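关于我们

Fledar是一家只做一件事的小公司:替别人试夹爪。机械臂、腕部相机、控制器也试,不过客户找上门来,十有八九是因为手里那副夹爪在样本册上什么都抓得起来,到了自己车间就只抓得起样本册。

公司在Kikavcombe,一栋两层小楼,一楼是工作间,二楼是写报告的地方,楼梯又窄又陡,搬设备的人都记得住。创办人Gavin McIver原先在包装机械厂做调试,干了15年,自称看过的演示视频比看过的电影多。Alasdair Skinner晚他半年加入,负责控制器和标定,也负责在Gavin答应客户“下周就出结果”之后给客户回电话。目前全公司6个人。

我们不卖夹爪,也不代理任何品牌,不拿厂家的返点。有厂家提过,我们很有礼貌地听完了。

我们怎么测

测试物以软的、皱的、反光的为主。金属方块谁都会抓,厂家的展台上已经抓得够多了。我们偏爱超市里的东西,尤其是装在透明袋里的叶菜:袋子会滑,菜会变形,塑料膜一反光,相机的深度图上就多出几个洞。

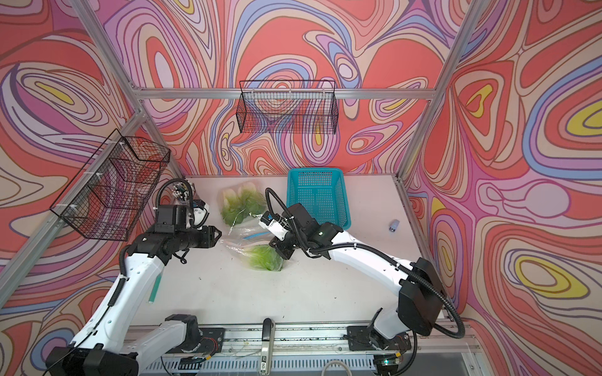 每一副送测的夹爪都走同一套流程,内部叫Mowat流程,名字取自当年我们常去的那家面馆,第一版就是在那里的点菜单背面写的。流程共57项,从空载开合到双臂交接都有。前面十几项枯燥得很,Alasdair坚持一项都不能省,理由是枯燥的项目最容易出事故。

双臂交接是客户最爱看的一项,也是我们最不愿意当着客户做的一项。两条臂各自都很能干,放到一起就像两个同时伸手买单的人。控制器之间差几毫秒,平时看不出来,袋子会替你看出来。

指尖的形状我们也比。细而尖的指尖容易插到袋子底下,代价是受力集中,菜叶会有意见;宽的指尖温和一些,可是常常连袋口都捏不住。两种都有人在宣传材料里称为“通用”。 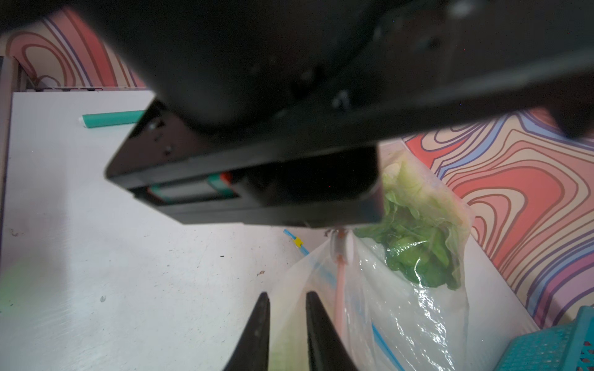 腕部相机单独有一份报告。装得离指尖太近,视野里一半是夹爪自己;装得太远,走线又要多绕一圈,迟早勾到什么。镜头焦距、支架高度、线缆的弯曲半径,我们都会列出来,连同我们自己踩过的坑。拖链和波纹管那一节写得最长,读者反映也最没意思,但按它改过走线的客户,后来很少再来问为什么半夜停机。

背景也算测试条件。产品照里的背景永远是一面干净的白墙,真正的厂房可没有那么体贴。我们的工位围板图案花哨,新来的同事头一天都要多看几眼,视觉算法也一样。有的算法看过就适应了,有的至今还在适应。

到目前为止,我们交出了208份报告。最长的一份写给Drollholm,一家做生鲜分拣的客户,对方同时送来几副夹爪,要求排出名次。我们排了,排第一的恰好是他们采购部门最不想买的那副。他们第二年三月又来了,这回只送了一副。

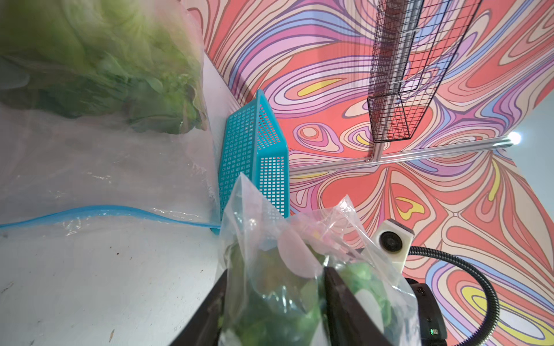

报告里有什么

成功率当然有,但请不要只看这一栏。我们会写明每次失败是怎么失败的:没夹住、夹住又滑了、夹得太好以至于松不开。最后一种在厂家的数据里通常算成功。

另外附有全部参数设置、标定记录和原始录像。录像没有配乐,也不加速,看完需要一点耐心。

我们不做的事

不做加急,不做“仅供宣传使用”的精简版报告,不在报告发出之后修改结论。数据有误我们会更正,并在首页注明;语气太直,恕不更正。

来访与合作

工作间欢迎来看,请提前写信约时间,下午两点以后比较合适,上午Alasdair在标定,不宜打扰。送测设备请附上接线图和控制器的固件版本,法兰转接件也请一并寄来。收件地址和送测表格见“联系我们”页。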